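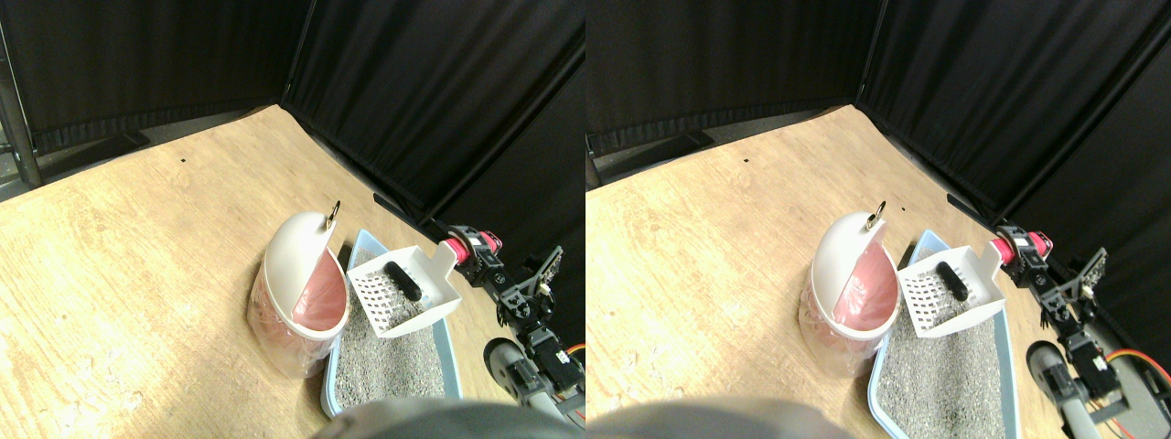

The setup Qiuyue swears by: small bin, litter box, scoop, all within reach.

I've had cats for most of my life and I still do the litter last thing at night, in my socks, grumbling. So when I heard that Qiuyue Tang gives a whole evening class on it at Brorkari, the pet supply store near my sister's place, I had to go meet her. She laughed before I'd even sat down.

"People come in embarrassed," she told me. "They whisper. They say, 'My house smells and I clean all the time,' like they're confessing to something. I say okay, where's your trash? And it's in the kitchen, on the other side of the house!"

Mine is in the garage, which I didn't mention right away.

Her big idea is pretty simple. The bin goes right beside the box, close enough that your scoop never travels over the rug. She likes a small one with a lid that swings and a liner you can see the color of. "Pink, green, I don't care," she said. "If the liner is bright you notice when you forgot to put one in. I forgot once. Once is enough."

Small matters to her, too. I'd always figured a big bin meant fewer trips outside, and she shook her head at me for a good long while. A big bin just gives you permission to leave it – her words – and by Thursday the laundry room knows all about it.

I asked her to talk me through an ordinary scoop, because I suspected I'd been doing it wrong. I had. I dig. You're supposed to slide in along the bottom, lift slowly, then give it a little side-to-side and let the clean litter fall back through the slots. "You're not panning for gold," she said. She also wants you to stop for a second before the bin and look at what you've got. Her older cat, Fuchs, was sick back in October, and she says the first hint was in the scoop, a couple of days before he went off his food.

"My vet asked me how long it had been going on and I knew the answer! I was so proud. Terrible thing to be proud of."

Fuchs is fine now, by the way. He got a vet bill of around $300 and a new heated bed. The younger one, Jeveck, sleeps in it.

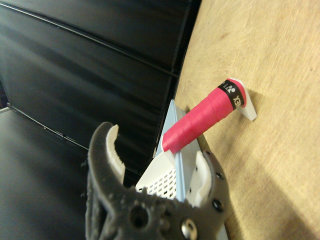
We got onto scoops after that, and I'll admit I didn't expect to have so many questions. Qiuyue has owned a metal one and still keeps it for deep cleaning days, but for every day she likes plain plastic with a long flat handle. Square slots, round slots, she's tried them all. Finer litter wants smaller openings and that's as far as her theory goes. "If you hate holding it, you won't pick it up," she said. "Buy the one you like holding."

And where does it live when you're done? On a hook, if you have one. At home hers mostly ends up lying on top of the litter, and she knows she shouldn't do that.

"In the class I say hook. Don't put this in your article."

I asked if I could put it in my article and she said fine.

She runs the class again on January 20, 2024, in the back of the store, and it takes 60 minutes unless somebody brings up clay versus pine, in which case bring a snack. Her friend at the Wutar shelter sends new adopters over, so it does fill up. I signed up my sister, who doesn't know yet.

I've moved my bin, too. It's next to the box now, and I've only kicked it over twice.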